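Clorness to Change Plastics Collection

11/6/20. Clorness will move household plastics to a separate pickup every 12 days, the town sanitation office said. Clear cups and bottles go in the new bin; film and foam stay in general waste. Bonsu Hauling will run 4 trucks and deliver to the Woreck sorting plant. Bins were issued to 2000 households in July, according to route supervisor Mirta Sosa.

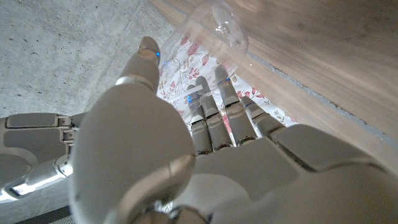
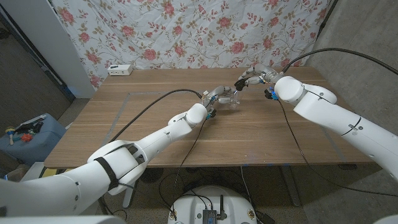

Do labels have to be removed before pickup?
Labels can stay on. Containers should be empty and rinsed.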